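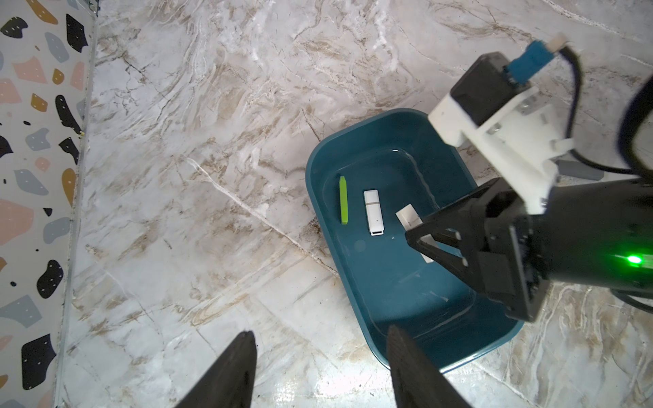 Gustska rectangular tub, dark teal
My rating: 4 out of 5

I bought this tub in March from the Sotiropoulos shop in Gradudthorpe. I wanted one place for the small things which always disappear in our apartment: USB sticks, cards, pens, keys. Before, I used a shoe box, and the corners of it became soft very fast.

The first thing I like is the shape. The corners are rounded, so dust does not stay there and I can clean it with one wipe. The rim is wide and goes a little to the outside, and this makes it easy to lift with one hand. The color is deeper than I expected from the website, more teal than green. A white USB stick is very easy to find in it, and a lime-green thing even more. Black things are harder, especially in the evening.

Now the less good points. The inside is shiny, and under a strong lamp you get many small reflections. It does not disturb me, but my sister complained. Also, the bottom has no divider. If you carry the tub to another room, everything slides to one side. A flat card is also not easy to pick up from the bottom when you have short nails like me.

We have a marble floor and I was afraid of scratches. After 36 days of pushing it here and there I did not find any. For a carpet I cannot say.

I paid for 2 tubs, and the second one lives under the desk with cables. Delivery to Drudside is possible too, but I picked mine up on a Monday after work and it was quick. One star less for the missing divider. If Gustska makes one that fits, I will buy it.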